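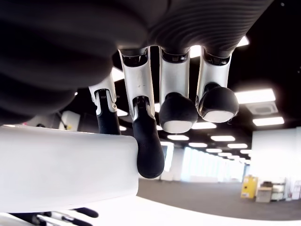
Desk Lighting in the Metmont Reading Room: Group 2 Project Report

Satish Mathew, Eleni Yordanov, Fadi Shboul
Supervisor: Azlan Menon

1. Introduction

The Metmont reading room is on the ground floor of the McGrath building and is used by students of all years, mostly in the evening. It is lit by ceiling panels in two rows, with windows along the north wall. Complaints recorded at the front desk mention that some desks are too dim for reading printed text after sunset. The aim of this project was to measure the light level at desk height, compare desks near the windows with desks near the inner wall, and test whether a change to the wall finish would make a useful difference.

The report does not deal with colour temperature or flicker. Both were in the original proposal and were dropped after the first month when the flicker meter could not be borrowed.

2. Method

Readings were taken in August with an Enesow handheld light meter on loan from the physics store. The meter was set to lux and zeroed with the cap on at the start of each session. It was laid flat on the desk, sensor upwards, and the reader stood back from the desk before the value was noted. An early set of readings was discarded when it was found that the reader's shadow was falling across the sensor.

The survey covered 10 desks, five in the window row and five in the inner row. Each desk was measured at the centre of the work area and at the front edge. Evening sessions began at 9 pm, with the blinds down and all ceiling panels switched on. Daytime readings were also made but varied so much with cloud that they are given in the appendix only.

Irfan Setiawan of the estates office supplied the lamp schedule for the room. According to this, the panels in the window row were replaced more recently than those in the inner row. The make is the same (Lomilau) and so is the rated output.

3. Results

The mean evening reading at the centre of the desks was 247 lux in the window row and 213 lux in the inner row. Every desk in the inner row read lower than the desk directly opposite it. Front-edge readings followed the same pattern, with one exception at the desk beside the door, where light from the corridor raised the value whenever the door was held open.

Our target for sustained reading, set in the proposal, was 300 lux. Neither row reached it.

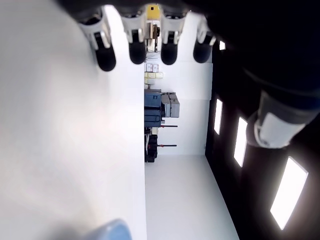
4. Effect of wall finish

The inner wall is painted a matt dark green to shoulder height and cream above that. Dark paint absorbs most of the light that reaches it, so the inner desks gain very little from the wall beside them. A pale finish returns more light, but it does not return it evenly. The smooth white surface in the photograph is softly lit and still turns faintly grey towards its lower part, and a wall panel should be expected to show some change in brightness from place to place as well. For this reason the wall was measured at three heights and not only at the middle.

To test the effect, sheets of white card were fixed over the green paint beside one inner desk and the readings were repeated. The value at the centre of the desk rose slightly. At the front edge, which is further from the wall, the change was too small to separate from the normal spread between repeat readings. Gloss card was tried briefly and rejected -- it produced a visible reflection of the ceiling panel at sitting height.

5. Sources of error

The meter has no recent calibration certificate. Comparisons between desks should be sound, but the absolute values should be treated with care. Desk heights differ slightly, as some have been fitted with levelling feet. Mains voltage was not logged. The card covered only part of the wall, so the test probably understates what a full repaint would do.

6. Recommendations

The panels over the inner row should be cleaned and measured again before any are replaced -- dust on the covers was noted but not tested separately. Repainting the lower wall in matt white would help the desks nearest to it, though it would not bring them up to the target. Desk lamps would do so at lower cost, and sockets are already fitted along the inner wall.

Raw readings and the room plan are in Appendix A. Daytime readings are in Appendix B.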